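I have been putting off the mug problem since we moved in, and I'd like it on the record that the mug problem was never my fault. I came into this relationship with a sensible number of mugs. Jozef (Jozef Van Dijk, husband, hoarder of anything with a handle) came with the rest. When I finally pulled everything out of the upper cabinet one evening in September, we owned 17 mugs between the two of us, and we use maybe four. You know the four. There's always a good four.

So the plan was to cut down to what we'd reach for on a normal morning and get those off the shelf and onto a mug tree. My grandmother had one next to her stove and I loved it as a kid, because you could spin it if she wasn't looking. Mine doesn't spin. I found it at Gadel, the secondhand place behind the post office, for $4, and I carried it home on the bus like a trophy. It's just light wood with a square base and pegs, no varnish that I can detect, and it smelled faintly of somebody's attic until I gave it a wipe with lemon and a little oil.

My method for this kind of thing (I got it from my sister, who got it from who knows where) is to stop looking at the cabinet altogether. You take a few pieces, put them out on a table with lots of space between them, and see which ones you still like when they aren't jammed up against everything else. It works on clothes too, but it's so much better with dishes! A plain white plate looks like nothing in a stack of ten. By itself it's a lovely thing. 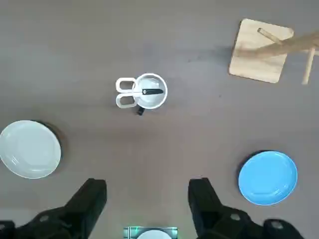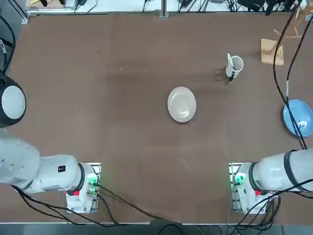 The blue won, by the way. I had gone in fully prepared to go all white, very calm, very grown-up, and then I kept coming back to the blue. Our kitchen faces north and gets about as much sun as a sock drawer, so I think I just need a bit of color near the sink or I'll get gloomy by November. Jozef says he voted for blue all along. He did not. He was in the other room reading about bicycle pumps.

The white stays too, though, because it goes with everything and because spaghetti looks better on it. I'm not prepared to argue about spaghetti.

Scissors are the other thing I finally dealt with. We have one pair for the kitchen and they have lived, at various points, in the silverware drawer, on top of the fridge, in the bread box (twice), and once for a whole week in my coat. Now they stand in a cup on the counter and that is where they go. I did look at a proper knife block with a scissors slot, a Troreva one, and it was $156. For a block! I can put scissors in a cup for free.

Then everybody who wasn't chosen went in a box. I gave a couple of the mugs to the woman downstairs, who had been drinking her tea out of a jam jar and claimed to prefer it, and the rest went to the swap shelf at De Bruijn, the little café on the corner. I've already seen one of ours in use there, the one with the lighthouse. I felt a small pang. I ordered a coffee to get over it.

A couple of notes if you want to try the tree thing yourself. Hang the heavy mugs on the low pegs and spread them around, or the whole thing leans. Check that your handles fit over the pegs before you get attached to the idea, since one of my favorites has a tiny dainty handle and had to go back in the cabinet. And give the mugs you don't use every day a rinse now and then, they do collect dust out in the open.

Next up is the drawer under the oven, which has at least three lids for pots we don't own. I bought a rack for it from Dirnine and it's still in the packaging, leaning against the wall where I can see it from the couch. Maybe this weekend, if it rains.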